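Bench notebook, Cluveo, Fülöp building
January 2022

Bokolel cell, notes on who does what now. Carried over from the August pages, where the staffing part was left at one line. Settings and fault codes are in the back of the book. 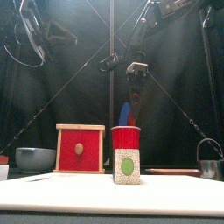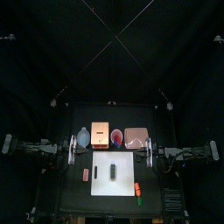
The reset job is the main change for people and it is still not on the duty sheet. Before the cell, each person at the sorting bench put things away as part of picking them up, and the time was never booked separately. With two arms on the table the putting back is its own task, done by a person, between runs. The row along the back has to be laid out again and anything left in front of it has to be dealt with. The cup is the slow item. It takes a red piece and a blue piece together, and in the first picture the right gripper points straight down over it with the two handles standing up close beside each other. If they lean apart or cross, the next run starts from a different place and the log is no use for comparison. Whoever resets has to know that, and at present it is passed on by word of mouth.

Times from Illum, last full block before the break:
Runs logged: 600
Mean reset, seconds: 41
Mean reset with the layout card, seconds: 33
Runs stopped by hand: 5

The layout card is a sheet with the starting positions drawn at half size. It was made by the evening crew for their own use. The day crew did not have it until the second half of the block, and the eight seconds is mostly them. Should be copied and put in a sleeve at the cell. Drawing number to be assigned.

Effect on the bench crew. Two places at the sorting bench went to the cell. Work there is now watching, resetting, and writing up stops. Both crews report less trouble with wrists and shoulders and more trouble with attention. Watching a run that goes normally is harder to keep up than sorting. The old rotation was set by how tired the hands got and does not fit this. Proposed: shorter turns at the cell, swap with the bench at each break, no double turns. Trial it before it goes on the sheet.

Skills. People who were quick at the bench are not automatically good at the cell. The useful habit is noticing a small difference in how an object is sitting before the run starts. Two of the newer staff are better at this than the long-service people, which has caused some feeling. Pay grade is still tied to bench speed. Raised with the office in August, no reply on file. Raise again in writing.

Stops. All five were called by the operator, none by the controller. In three the arm was slow over the cup and the operator did not like the look of it. Positions were within limits when checked. I do not want these treated as errors by the operator. The monthly report in Illum files a manual stop under "operator fault" by default and there is no other heading to pick. Asked for a heading "operator stop, no fault found". Until it is added, write it in the comment field, same wording each time so it can be searched.

Questions from the crews, with the answers given:
- Does the reset time get used to rate individuals? No. It is logged against the cell. Names are not entered and should not be added in the comments.
- Can the bench be put back if the cell is down for a day? Yes, the two bench places are still wired and lit. Keep them clear of storage. One had cartons on it this morning.
- Who may enter the enclosure? Anyone signed off on the lockout. Power off at the panel first, including for a dropped piece. Reaching in between moves is not allowed - this was happening on the evening crew and has been spoken about.

Layout. The second picture has the row set with a gripper waiting at each end of it. From the operator's side that means the ends are the awkward places to reset, with an arm close by. Try parking both arms further out at end of run. Cost is a longer first move. Need the figure for that before changing anything, the cycle is already slower than the bench and the crews know it.

To do
Copy layout card, both crews.
Park position test, left arm first.
Draft rotation, show it to the crews before the office.
Write up the cup handling as one page, with the handle positions drawn.
Illum heading, chase.
Replace the marker at the cell, cap missing again.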